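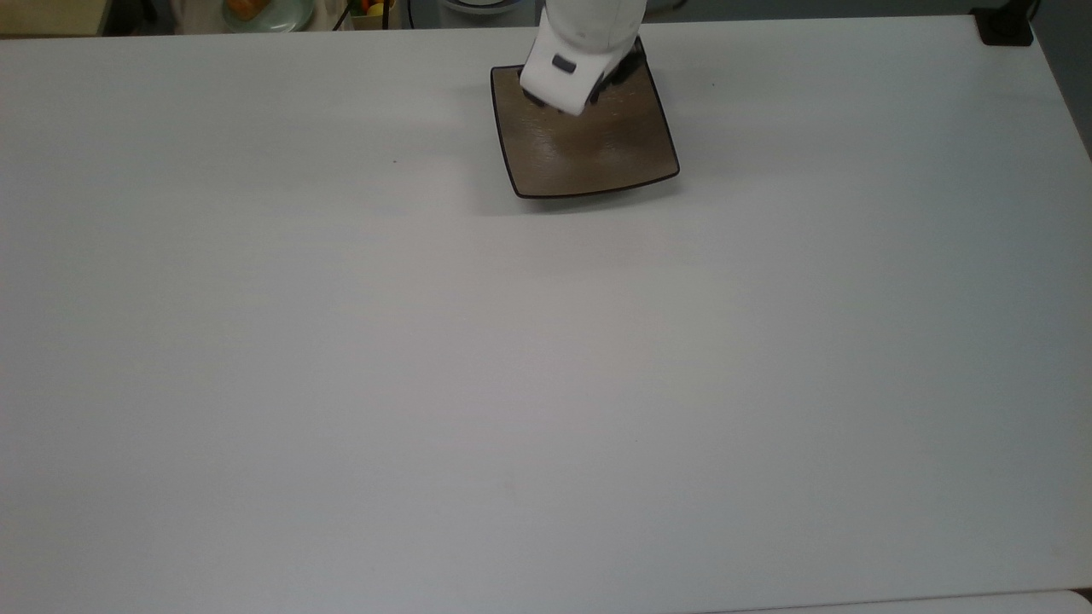 # Clesteo Grip Comparison Set

## Summary

The Clesteo set holds 1000 recorded attempts at handling shallow tableware with a single robot arm. It was prepared by the Tomis laboratory to compare 2 grippers, listed in the files as Bạch and Pakmont, under the same table, lighting and controller settings. Each attempt is stored as a separate folder.

## Contents

- `head/` – colour video from the head camera
- `side/` – colour video from the fixed camera
- `arm/` – joint positions and gripper opening
- `labels.csv` – gripper, object, operator's outcome mark

The set covers 4 objects, all with a raised rim. Attempts are divided equally between the grippers, and 300 of the 1000 are reserved for testing. The reserved folders are named in `test.txt` and should not be used for training or for choosing settings.

## Method

An operator guided the arm by remote control. The task was to take hold of the rim, lift the object clear of the table and set it down again. Attempts that failed were kept. An attempt is marked `partial` where the object left the table but was dropped before the final placement.

The force limit was the same for both grippers. Finger pads were cleaned at each change of object, and the camera positions were checked at the start of every session.

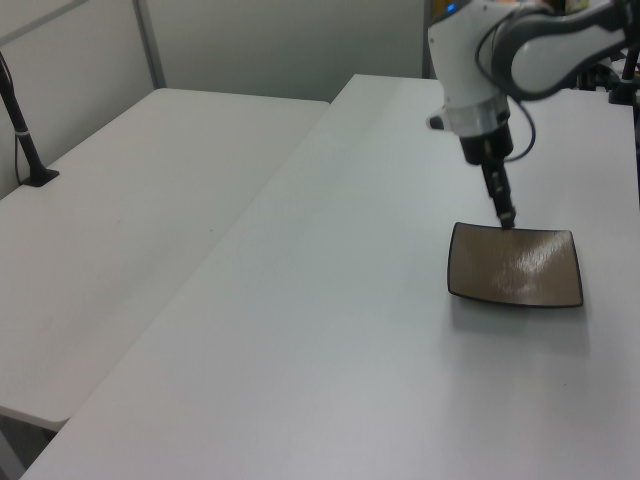

**Why was the rim chosen as the point of contact?**

A flat dish offers little else to hold. The rim can be reached from above without sliding a finger beneath the base, and it shows differences in fingertip shape and closing force more clearly than a block or a cup would.

## Known limits

Glossy surfaces produce strong reflections, and methods that depend on depth estimates may perform poorly on them. The two video streams are matched by clock time only – users who need closer agreement should align them against the gripper signal. Results should not be taken as a guide to either gripper's performance with filled dishes.

## Changes

The June release corrects the operator marks in `labels.csv`. The video files are unchanged.

Related items

Clesteo controller settings
Bạch gripper: mounting notes
Pakmont gripper: finger pad replacement
Tomis camera calibration files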